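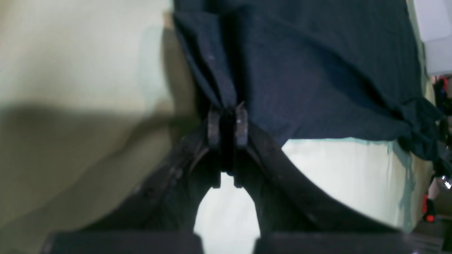 Figura 4.1. Tejido oscuro sujeto por una pinza de dos dedos.

Capítulo 4
La organización de la jornada de partido

4.1. Introducción

La celebración de un encuentro oficial de fútbol constituye la actividad más visible de un club, pero también la que concentra un mayor número de obligaciones reglamentarias en un espacio de tiempo reducido. En los capítulos precedentes se examinaron la estructura jurídica de las entidades deportivas, el régimen de licencias y la elaboración del calendario. Corresponde ahora estudiar el conjunto de operaciones que hacen posible que dos equipos se enfrenten en las condiciones previstas por la competición y que el público asista al encuentro con garantías suficientes.

Se entiende por jornada de partido el período comprendido entre la apertura de las instalaciones al personal de servicio y el cierre del acta arbitral, con independencia de la duración del juego. Esta definición, que se empleará en todo el capítulo, es más amplia que la utilizada en algunos reglamentos de ámbito regional, los cuales sitúan el comienzo de la jornada en el momento en que el equipo arbitral accede al recinto. La diferencia tiene consecuencias prácticas: la responsabilidad del club organizador por los daños producidos durante el montaje de los accesos, por ejemplo, quedaría fuera de la definición restringida.

Al término del capítulo, el estudiante deberá estar en condiciones de identificar los órganos que intervienen en la organización de un encuentro, ordenar sus actuaciones en el tiempo y redactar un plan de jornada para un estadio de aforo reducido. Se recomienda repasar el apartado del capítulo 3 dedicado a los aplazamientos, al que se remitirá en varias ocasiones.

4.2. Caso de apertura: el estadio de Evdale

El Club Deportivo Prundari disputa sus encuentros como local en el estadio municipal de Evdale, un recinto con 600 localidades, todas ellas de asiento, distribuidas en una tribuna principal y un fondo descubierto. El club compite en una liga de carácter semiprofesional y comparte el terreno de juego con dos equipos de categorías inferiores. El ayuntamiento conserva la titularidad de la instalación y cede su uso mediante un convenio que se renueva cada temporada.

En febrero, el club debía recibir al Atlético Gonitlow en un partido correspondiente a la segunda vuelta. El equipo visitante había solicitado una cuarta parte del aforo para sus aficionados, petición que el reglamento de la competición no obligaba a atender en su totalidad. Prundari ofreció el fondo descubierto - cuya capacidad era inferior a la solicitada - y propuso habilitar un acceso independiente por la calle posterior. La propuesta exigía modificar el plan de evacuación, trámite para el que se requería la conformidad del titular de la instalación.

La mañana del encuentro se presentó una segunda dificultad. El césped presentaba acumulaciones de agua en el área próxima al fondo, y el delegado de campo solicitó al árbitro una inspección anticipada. El árbitro reconoció el terreno tres horas antes del comienzo, ordenó trabajos de drenaje en la zona afectada y fijó una segunda inspección para las cuatro de la tarde. Entre una y otra, el club mantuvo abiertas las taquillas sin advertir a los compradores de que la celebración del partido estaba pendiente de confirmación.

El encuentro se disputó finalmente con un retraso de media hora. Varios espectadores presentaron reclamaciones por la falta de información, y el Atlético Gonitlow hizo constar en el acta su disconformidad con el acceso asignado a sus aficionados, que no se abrió hasta después de la segunda inspección. El órgano disciplinario apreció una infracción leve en lo relativo a la información al público y archivó la queja sobre el acceso.

El caso de Evdale se retomará en los apartados 4.4 y 4.6. Conviene que el lector retenga desde ahora tres elementos: la concurrencia de dos titulares de competencias sobre un mismo espacio, la relación entre la decisión arbitral y las obligaciones del organizador, y el valor probatorio del acta.

4.3. Sujetos que intervienen en la jornada

4.3.1. El club organizador

Recae sobre el club que actúa como local la obligación general de poner a disposición de la competición un terreno de juego reglamentario, vestuarios separados para ambos equipos y para el equipo arbitral, y un servicio de asistencia sanitaria. Dicha obligación no se extingue por el hecho de que la instalación pertenezca a un tercero. Cuando el convenio de cesión atribuye al propietario el mantenimiento del césped, el club responde ante la competición y puede, en su caso, reclamar posteriormente al propietario.

El club designa a un delegado de campo, que actúa como interlocutor único del árbitro desde la llegada de este al recinto. En las entidades de menor tamaño es frecuente que una misma persona asuma esta función y la de responsable de accesos. La acumulación está permitida en la mayor parte de los reglamentos, aunque resulta desaconsejable en encuentros con presencia significativa de afición visitante.

4.3.2. El club visitante

Las obligaciones del visitante son menos numerosas. Debe comunicar con antelación la composición de su expedición, los colores de su indumentaria y la hora prevista de llegada. En caso de coincidencia de colores, la regla habitual dispone que sea el visitante quien cambie de equipación, si bien existen competiciones que invierten el criterio.

4.3.3. El equipo arbitral

La autoridad del árbitro comprende la decisión sobre el estado del terreno de juego, la suspensión temporal o definitiva del encuentro y la redacción del acta. No se extiende, en cambio, a la venta de entradas ni a la distribución del público. Como se verá en el apartado 4.4, la distinción resulta sencilla en su formulación y problemática en su aplicación - de modo particular cuando la inspección del campo se prolonga una vez abiertas las puertas.

4.3.4. El titular de la instalación

El modelo de convenio conocido como Ranjbar, que se reproduce en el anexo 6, distribuye las competencias entre propietario y usuario según la naturaleza de cada operación. Corresponden al propietario las relativas a la estructura, el alumbrado y las vías de evacuación; al usuario, las vinculadas al desarrollo del juego y a la atención del público. Las operaciones mixtas, entre ellas la apertura de accesos no previstos en el plan ordinario, requieren la conformidad escrita de ambas partes.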